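We use cookies to remember your settings and to count visits. Accept | Manage

Call for participants: workshop arm build, timber handling stage

December 2022

Graden is a shared workshop with a wood shop, a metal bench and a small electronics room. For the past year a group of members has been building a robot arm for handling timber. The project is called Lindgren. We are looking for 2 people to join the build from February.

What the project does

The arm picks up boards from a rack, carries them to a bench and sets them down against a stop. A gripper is fitted at the wrist, with a small camera alongside it. The arm is driven by hand through a leader handle, and each run is recorded as joint positions and wrist video. The recordings are then used to train a controller that repeats the move without the operator.

So far there are 242 recorded runs. The target is 2000. At the present rate this would take far too long, and the main purpose of this call is to bring in people who can operate the arm on a regular basis and help to maintain it.

The mechanical side is mostly settled. The base is bolted to a steel frame, and the joint motors run from a single supply with an emergency stop on the operator's side. The gripper mounting was redrawn twice and should not need to change again. Cable routing along the forearm is still poor and will be redone early in the new stage.

Place 1: operator

You will drive the arm, record runs and label them. A run is labelled as complete, dropped, misplaced or stopped. Bad runs are kept and must be labelled as carefully as good ones. You will also write a line in the log when anything is changed on the arm, including screws tightened.

No previous experience with robots is needed. You should have steady hands, reasonable eyesight at bench distance and some patience with repeated work. Experience with timber is useful, as you will be asked to judge whether a board is too warped to use.

Place 2: control and data

You will look after the recording software, which is written in Python, and the training scripts. Known faults at present:

- Dropped frames when the disk is nearly full.
- Clock drift between the joint log and the video on long runs.
- Wrist video blurs badly in fast moves. We want shorter exposure and more light over the bench. A speed limit on the wrist joint has been tried and made the arm tiring to drive.

You should be able to read other people's code and be willing to document your own. Knowledge of camera settings would be a help. The software is kept in a shared repository called Zotlow, and access is given after the first visit.

Time and terms

Both places are unpaid. We ask for one evening a week until the target is reached. Workshop membership is free for the length of the project, and materials are paid for from the project budget. Travel is not covered. Participants must be 18 or over and must complete the wood shop safety session before using the arm.

The arm can pinch and can drop a load. Eye protection and closed shoes are worn by everyone inside the marked area when the motors are powered. Long sleeves must be fastened at the wrist.

Recorded runs and code will be released under an open licence when the stage ends. Participants are credited by name or not at all, as they prefer.

How to apply

Write to the build group through the contact form on the Graden site, with the subject line "Jorkasness", our name for this stage of the work. State which place you want, which evenings you can do and what you have built or repaired before. A CV is not required. Links to code or photographs of finished work are welcome, 2 or 3 at most.

Applicants will be asked to one visit, which lasts 70 minutes and includes a turn at the handle. Applicants for the second place will also be shown the recording software and one of the faults listed. All applications will be answered.

Shares: 14 | Comments: 3

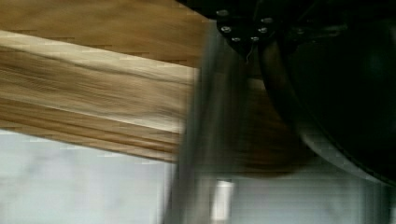 Wrist camera view during a move, with the gripper mounting plate and a board.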